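Drying knitwear indoors with a dehumidifier: door shut or open?

Posted by Gorneck in Laundry and Damp

Terraced house, no tumble dryer, small back bedroom used for drying from December onwards. I have a compressor dehumidifier and a folding airer. Shirts and bedding are dry overnight. Heavy knitted things are not. The cuffs and the bottom band are still damp the next morning, and after 2 days they start to smell.

So far I have tried an extra spin at low speed and turning things inside out halfway through. The extra spin helped a little. I have also tried the room with the door open and with it shut and can't see much difference, though I didn't measure anything. 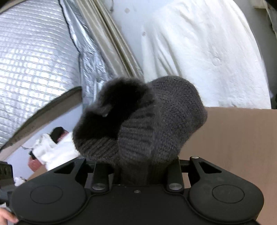
Dark grey knit, the usual sort of item.

Should the door be open or shut, and would a fan heater help? The heater I have is rated at 2000 watts and I would sooner not run it all night.

Huanca
Door shut, window shut. With the door open the machine is drying the landing and the stairs as well, and the air around the airer stays wetter than it needs to be. A humidity meter is cheap. Put it on the far side of the room from the dehumidifier, at the height of the clothes. If it reads above 60 per cent after the first few hours, either there is too much washing in the room or the machine is too small for it.

A compressor type loses a good deal of its output in a cold room. Below 15 degrees the coil ices up and the machine spends part of its time defrosting. If the back bedroom is unheated, turn the radiator on low before buying anything else. Leave the fan heater off. It will work, but you pay for it by the hour.

Air movement matters more for wool than for cotton. Thick ribbing holds water in the middle of the fabric and the air next to it goes still. A small desk fan on its lowest setting, aimed along the airer so that it blows between the rows, uses very little power. Leave a gap of one rail between heavy items. 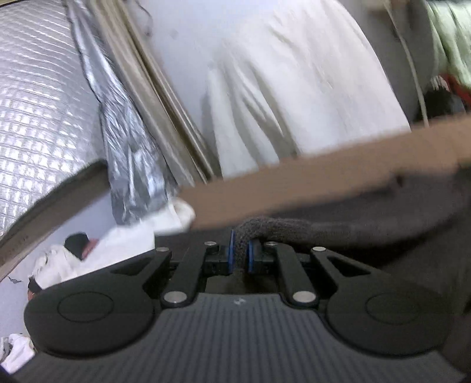 For the cuffs and band in particular, roll the garment in a dry towel before it goes on the airer and press along the roll with your forearms. Don't wring it. Weigh it before and after on kitchen scales if you want a figure. I have taken 500 g out of a thick jumper that had already been spun once. Then lay it flat across the top rails with the sleeves out to the sides. If the sleeves hang down, the water runs to the cuffs and stays there, and the weight stretches them.

The smell comes from the time spent damp. Once it has set in, drying won't remove it, so wash the item again at the temperature on the label and start over. Check the drum seal too.

Torkarmont
just get a heated airer, sorted

Tretbridge
Agree with the first reply on the door. One thing to add: clean the filter. Mine was grey with fluff after one winter of drying washing and the tank was filling at half the rate it used to. It slides out at the back on most models. Vacuum it, rinse it, let it dry fully before it goes back in.

Also check whether yours has a laundry mode. On some machines the normal setting stops at a target humidity, so it switches itself off while the thick items are still damp. Laundry mode runs continuously until the timer ends.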